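Offline map tiles on an old laptop

16th November

I moved my map setup off the network this week. The viewer is Zodine, which reads tiles from a local folder if you point it at one. The tiles come from Jiltmont as a single archive per region. I took the Farahani sheet, zoom levels 3 to 9.

Unpacking took nearly 6 hours on the old drive. Most of that went to small files, so if your copy of Harnix can read the archive directly, leave it packed. Mine could not until I updated it.

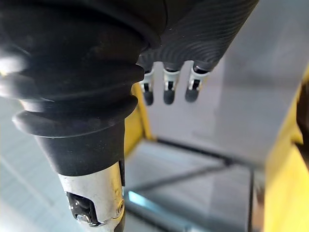
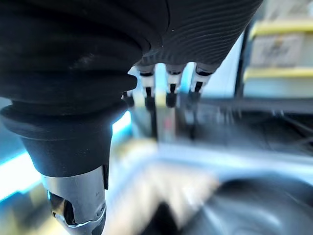
Reading time: 3 minutes

Two settings matter. First, the cache path must not contain a space. Zodine accepts one without complaint and then draws gray squares. Second, the row order is flipped between the two programs. Thiện Đoàn pointed this out in a comment on my last post, and the fix is one line in the config file:

flip_rows = yes

After a restart the coast lined up with my saved tracks. Labels at level 9 still overlap in the towns. I have turned them off for now.

Elevation data is a separate download and I have not tried it. The format notes say it uses a different grid, so the row setting may need to change again.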